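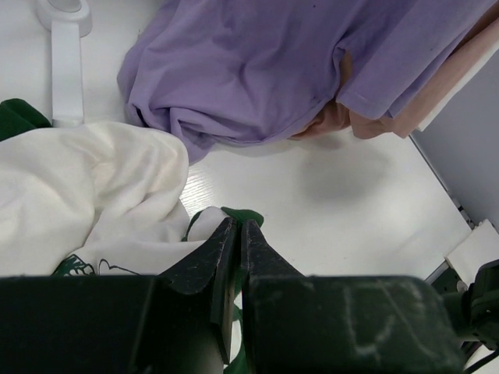
机器手进了整理间以后

2019年10月

Nadmont的Resberg洗衣厂今年在整理间装了4台机械臂，供应商是Soltero。它们做的事情很单一：从台面上捏起一件衣服，理开，送到衣架上，挂好。我在这家厂的整理间做过几年，后来转去排班，现在两边的事都要管一点。厂里厂外都有人问我这件事是好是坏，我每次答得都不一样，所以写下来，免得再说乱。

先说这份活本来是什么样。衣服从烘干那边推过来，倒在台子上，各种料子混在一起。站在台前的人把它们一件件拎出来，抖一下，找到领口，穿进衣架，扣上该扣的扣子，挂到杆上，推给后面的熨烫或者包装。全厂157个人，其中32个人的班次里有这道工序。没干过的人觉得这是最轻松的岗位，站着，不用动脑。干过的人知道手腕和肩膀会先出问题，冬天手指会裂口子，因为布料把手上的油都吸走了。我离开那张台子时，右手大拇指根部已经疼了很久，到今天拧瓶盖还是换左手。

所以我对机械臂本身没有敌意。如果有一台机器愿意替我挂几年衣服，当时的我会很高兴。管理层开会时也是这样讲的，减轻劳损，减少重复动作。我相信讲这话的人是真心的，只是会上没有讲到的那些部分，后来都落到了台子边上的人身上。

第一件变了的事是节奏。人干活有快有慢，一堆衬衫来了就快，一堆带绳子带亮片的来了就慢，班组里彼此知道，会互相搭把手。机械臂也有快慢，只是它的快慢跟人的对不上。它挂一件厚实的上衣可能很顺，碰到一件软塌塌的薄衫就反复去捏，捏起来，放下，再捏。旁边的人看着着急，又不能伸手进去，因为规定手不能越过那条线。等它放弃了，报警灯亮，人再走过去把那件衣服拿出来自己挂。以前一个人一个班次里做的是同一种动作，现在是在等和赶之间来回切换。有同事跟我说，她下班时手没有以前疼，脑袋比以前累。我觉得这句话比厂里发的评估表说得清楚。

第二件是难的活留给了谁。衣服不是纸箱，没有固定的形状，同一件衬衫两次倒在台上，就是两种样子。衣架也不统一，客户送来什么样的我们就得用什么样的，有木头的，有包了塑料皮的铁丝的，有带裤夹的。铁丝衣架轻，容易弯，弯了以后钩子朝哪边都说不准。

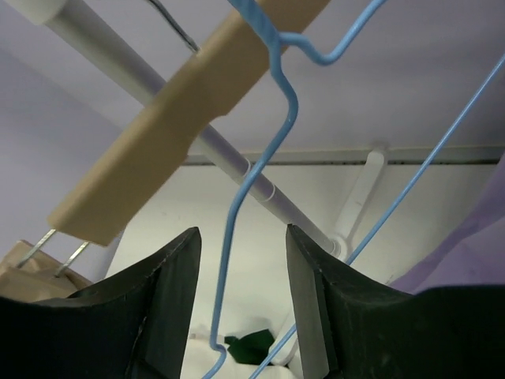 人处理这种东西靠的是手感，把两个缠在一起的衣架一抖，转个方向，就分开了，自己都说不出是怎么做的。机器要靠两根手指去对付同样的麻烦，做得到的时候很漂亮，做不到的时候就要人来收拾。结果是容易挂的归机器，缠住的、打滑的、翻了里子的归人。听上去很合理，可是计件标准还是按原来的混合难度定的。从前十件里夹着几件麻烦的，平均下来过得去，现在到人手上的大半都是麻烦的，数字自然难看。5月里有好几位老员工的效率奖金掉了一截，她们并没有变慢。

这件事我在排班会上提过，得到的回答是系统还在磨合，等稳定了再调。我理解新设备要有磨合期，但磨合期的成本应该记在项目账上，不该从时薪最低的那几个人的奖金里出。标准改起来并不难，把机器退出来的衣服单独计，给一个更高的系数，一个下午就能写完。拖着不改，说明在做预算的人眼里，这部分损失看不见。

第三件是知识的去向。Soltero派来调试的工程师很客气，也很勤快，在我们车间待了不少日子。他们站在台边看老员工怎么找领口，怎么用小指勾住肩线，怎么判断一件毛衣该挂还是该叠。看完以后回去改程序，第二天机器果然好了一点。这些本事是一个人一个人传下来的，我刚进厂时，带我的人让我闭着眼睛摸布料，摸错了就重来。现在它们一点点进了别人公司的产品里，下一家洗衣厂买机器时就一起买走了。教的人当时拿的是普通工时工资，没有别的说法。

我不主张大家藏着不教，藏也藏不住，而且闹僵了对谁都没好处。我想说的是，教机器干活也是一份工作，应该有名称，有单价，写进班表。厂里给带新人的师傅每月有一笔津贴，数目不大，大家看重它，因为那表示你会的东西算数。带机器的人为什么没有，我到现在没听到过讲得通的理由。

也有人持相反的看法，认为我说的都是小事，真正的大事是几年以后整理间还要不要人。他们担心得有道理。Resberg承诺过不因为这4台设备裁人，目前也确实没有裁，离开的都是自己走的或者到了年纪的。只是走了的位子没有再招。我排班时最清楚，原来一个班有人请假，总能找到顶替的，现在要打好几个电话。这不叫裁员，效果却要留下的人来扛。如果厂里的打算就是慢慢不补，最好早点讲明白，让年轻的人有时间去学熨烫、学去渍、学修机器。瞒着只会让大家互相猜，猜到最后谁也不愿意多做一步。

学修机器这一条，我多说几句。装机时厂里挑了2个人去受训，都是机修组原来的人，台子边上一个也没选。我问过原因，说是需要基础。可是日常要处理的故障，多半跟电机没什么关系，是衣服的袖子卡在支架上，是手指的内侧粘了线头，是衣架放歪了。处理这些，挂了十几年衣服的人比谁都快。她们早就看得出机器下一步要出错，因为那件衣服那样堆着，换成人也不好拿。让这些人学会复位、换指垫、看懂屏幕上的报错，并不需要读过技校。她们的工资因此往上走一级，我看也应该。

还有些变化说不上好坏，我也记在这里。车间安静了，从前台子两边的人对着站，一边干一边聊，谁家孩子考试，谁家水管漏了，都在那儿听来的。现在中间隔了围板，人也散开了，说话得喊，喊着喊着就不说了。新来的人认识同事比以前慢。有人喜欢这样，说终于没人打听她的私事。我自己不太习惯，可能是年纪的关系。

另外，机器干净不了多久，外壳上很快就有了划痕和白印子。刚装好时大家不敢碰，走路都绕着，现在交班时会顺手擦一把。有人给它们起了外号，用的是以前几位组长的外号，我就不写出来了。

回到好坏的问题。如果只问机械臂该不该来，我的看法是该来，这份工作伤手，让机器多分担一点没有什么可惜。如果问这大半年是怎么过来的，我认为厂里买设备时想得很细，连地面的承重都量过，安排人的时候想得太粗。计件标准、带教津贴、受训名额、补不补人，这四样都能在现有的预算里谈，也不用等技术再进步。明年的合同下个月开始商量，我会把它们列在单子上交上去，计件标准放第一条，请各班组在那之前把退件的记录留好，别再随手扔掉了。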